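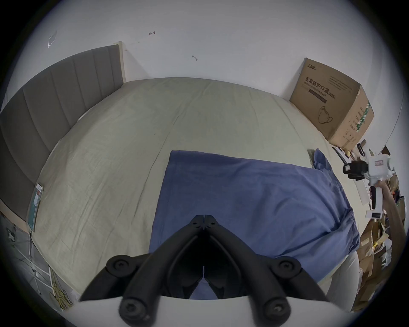
Running a guesthouse on her own terms

Marlene Hellwig opened the Kondovier, a guesthouse with five rooms, after years of managing hotels for other people. She still makes most of the beds herself.

"I wanted a place where I knew the guests by name," she said. "At my last job we had 366 rooms. I knew the numbers."

October is her slowest month — she uses it for painting and repairs. Breakfast ends at 10, and she does the bookkeeping on Tuesday.

Would she add rooms? "No. My neighbor offered me his upstairs and I turned him down. I'd have to hire somebody, and then I'm a manager again."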